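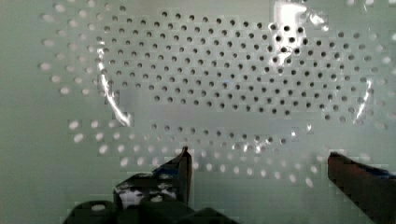 Limanari Shop: Panel Handling, Equipment Plan

Updated Dec 19, 2025

This page goes with the equipment request for the panel handling line at Limanari. It is for the people who have to approve the spending and don't get down to the floor much. The notes follow the order of the work. Wojciech Rutkowska wrote them and Thulani Nel supplied the purchasing details.

Perforated panels
Perforated covers are the first parts planned for the new cell. Suction cups leak over the holes, so the quote is for a two-finger gripper that can work from an edge or a plain area.

Film and glare
Clear film over a panel throws bright reflections, and a camera close to the surface can lose the hole pattern under them. We have added a diffuse light to the budget. It was missing from the first version of the request.

Close-up camera
A wrist camera is in the base price from Trakgate. The second camera, fixed overhead, is an option. We are asking for the mounting post and cable now and leaving the camera itself for the next budget year.

Gripper fingers
Fosel quoted 3 finger sets. One goes on the arm, one goes to the spares cabinet and one stays uncut so we can machine it to suit later parts. Replacement pads are a consumable and come out of the department account, not this request.

Infeed table
The present table dates from 1993 and stays. It is flat, heavy and the right height for the arm. It needs new stops along the back and a fresh set of leveling feet, both of which the maintenance shop can make or buy from stock.

Film removal
Still a hand job under this plan. Trakgate offered a peeling station and we turned it down for this round. If film comes off by hand at the end of the line, the cell doesn't have to do it, and the operator is there anyway for the final check.

Guarding and floor space
The cell needs 4 anchor points and a clear walkway on the aisle side. Hlongwane surveyed the floor in November and will do the anchoring and the fence. Their price includes the light curtain but leaves out the electrical drop, which our own electrician will run.

Controls
The controller sits outside the fence at standing height. Please note that the air line and the network line are separate items on the request. Last time they were lumped together and only one of them got ordered.

Part fixtures
Each panel family gets its own locating plate. The first order covers the Hlongwane part number ending 1226, where we have the drawings and a firm schedule. Plates for the other families will be quoted when their drawings are released.

Training
Two operators and one maintenance tech per shift. The vendor course is listed as a separate line so that it can't be trimmed along with the travel. Thulani has asked for it to be held here on our own parts.

What is not in the request
Software support after the first year, the overhead camera, the peeling station and any changes to outgoing packaging. All of these will come up again, and the people reviewing the plan should expect to see them as separate requests.

Order of purchase
The gripper fingers and locating plate go first because they can be tried on a bench before the cell arrives. Floor work is next, then the arm and controller. The light and its bracket can be ordered at any point before installation.

Open items
Trakgate has not confirmed the finger opening against our widest grip point. Hlongwane still owes us a revised fence drawing with the gate on the aisle side. Wojciech is collecting sample panels, with film and without, for the acceptance trial.

Questions about quotes and lead times go to Thulani Nel in purchasing. Questions about layout, parts or the trial go to Wojciech Rutkowska on the shop floor.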